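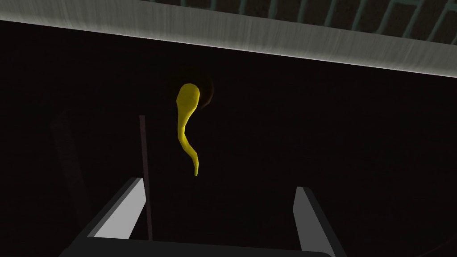

Features > Visits > Open day at Cirneo

News Reviews Mixtapes Visits Forum

Open day at Cirneo, Culport

Cirneo is a rap studio on the Jivcombe side of Culport, and if you have bought a local tape in the last few years there is a good chance the vocals were cut there. They opened to the public for one afternoon in May. I went with my cousin, who raps a little and wanted to see what he would be paying for.

We took the bus from the center and got off at the Jivcombe stop by the tire shop. The studio has no sign. There was a paper arrow taped to a lamp post and a guy with a clipboard who checked names and told people to keep the noise down on the stairs. They let in eight visitors at a time. Our group waited in a hallway with the heating on, which it did not need in May, and listened to the bass coming through from the group before us.

The tour started in the control room. The engineer running it was the same one who did most of the early Jivcombe mixtapes, and he spent a good while on how those were made. They recorded in a bedroom with a mattress against the window, and everybody who was on the block that night ended up on the hook. He played us one of the old sessions with the beat muted. You could hear people talking behind the verse, and somebody eating chips. He left all of it in because there was no way to take it out, and he said fans still ask him why the newer records don't have that sound.
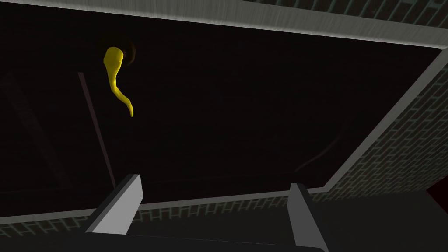
After that he pulled up a newer session and showed how a verse gets put together now. A lead take, a double on the last word of each line, and ad-libs recorded last, usually when the rapper is tired. He said most people who come in for the first time have written too much. They bring a full page and want all of it on the beat. He makes them rap it through twice before he records anything, and by the second time they have usually crossed some of it out themselves.

My cousin asked about bringing your own beat off the internet. The engineer said it happens every week and the trouble comes later. Somebody leases a beat, the song does well on local radio, and then they find the lease only covered a small number of plays. He had a printed sheet about this for people to take home. I took one. It is clearer than anything I have read online and I would like to see it handed out at shows.

The vocal booth was next. Only two people could stand in it with the door shut, so we went in by turns. It is very dead in there. My cousin did four bars with no beat and came out looking embarrassed, though it sounded fine over the monitors.
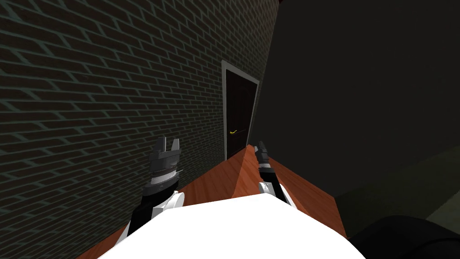 Dark brick and a brown door with a yellow-gold handle.

The last part was a talk by a woman from Abou Jaoude, the small label and pressing agent that handles vinyl for a lot of the Culport crews. She was blunt about it. Their smallest run is 300 copies, and she said a crew that can't sell that many by hand should stay with downloads and CDs until it can. She also talked about credits. On the old mixtapes half the guests were left off the back cover, or were listed under names they had stopped using, and when a tape gets reissued she has to go around asking who is on it. One reissue has been held up for 3 years over a single verse -- two different people say it is theirs.

There was some grumbling at that. A man behind me had been in one of the crews and had plainly been left off something. She gave him her card and they were still talking when we went down.

I would have liked more on mixing. The tour went from the booth straight to the talk, and the only thing said about mixdowns was that they cost extra. The merch table was also just shirts. I had hoped for some of the old tapes, even as copies, and the guy selling said people ask for them all the time.

On the whole it was a good afternoon. It was free, it ran close to time, and the people who work there answered what they were asked. My cousin has put his name down for an evening session and is now cutting his page of lyrics in half. 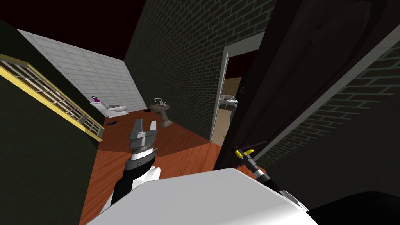 Can you book Cirneo if you have never recorded before?

First-timers can book evening sessions, and an engineer is included. Bring the beat as a full-quality file and have your lyrics written out on paper or on your phone.

Posted June 20, 2025

Contact the editors | Copyright Culport Rap Pages | Back to top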